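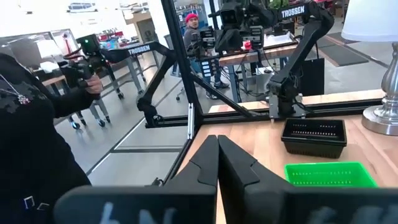 A black handheld controller, with its small green light showing.

February
By Nawal Ghoneim

The slow train out of Tristau leaves at ten past seven in the morning, and if you sit on the left side, with your back to the engine, you'll get the best of the Wuvside line before you've finished your coffee. I have taken that seat more times than I care to admit. My mother took it before me, on her way to teach school in Hamdy, and she always said the trick was to keep your eyes on the river and let the tunnel come as a surprise.

The tunnel is what most people ask about. It runs 817 yards under Jirkum Hill, and it bends in the middle, so that for a little while you can't see daylight at either end. The story I grew up with was that the two crews, digging toward each other, missed by the width of a barn and had to curve the bore to save their pride. Abdelkrim Mahrous, who spent most of his working life looking after this stretch of track, laughed when I brought it up. The bend was in the drawings from the start, he told me, put there to get around a bed of wet clay that would have swallowed the whole works.

"The clay is still there," he said. "You can smell it in the spring."

He walked me up the old supply road one Tuesday to see the air shaft, a squat brick tower standing in a sheep pasture with a rusted iron cap on top. There were 4 of these once, if you go by the old survey map, where they are inked in as neat little circles, but only 2 were kept open after the steam engines went. The others were filled and grassed over, and Mahrous had to poke around with his stick for a good ten minutes before he found the dip where one had been. The sheep watched us the whole time. I should say here that I had worn the wrong shoes.

Down on the far side is Jirkum station, or what's left of it — one platform, a footbridge, and a waiting room that Hajar Cherkaoui has rented for several years now as a bindery. She mends hymnals and cookbooks mostly, and she kept the ticket window because she likes to hand finished work out through it. When a freight comes by she lifts her brush off the glue and waits. She does it without looking up, and when I asked her about it she didn't know what I meant at first.

Past Jirkum the line drops toward Hamdy on a long embankment, and this is the part I love best, though there's less to point at. The village used to send milk down it every evening. Roughly 400 people live there now, and a fair number of them still set their suppers by the 6:20. Melaniia Tkachuk, who moved here from the city and thought she would hate the noise, told me she sleeps badly when she's anywhere else.

There is talk, as there always is, of running fewer trains in winter. I rode home in the dark, on the left side again, going the wrong way for the view, and a boy across the aisle held his breath all the way through the tunnel. He let it out with a great whoop on the Tristau side, and his grandfather handed him a peppermint.

More features
A Weekend on Foot Along the Wuvside
Mingxuan Cui on the Last Signal Box at Hamdy
Where to Eat Near Tristau Station
The Footbridge Painters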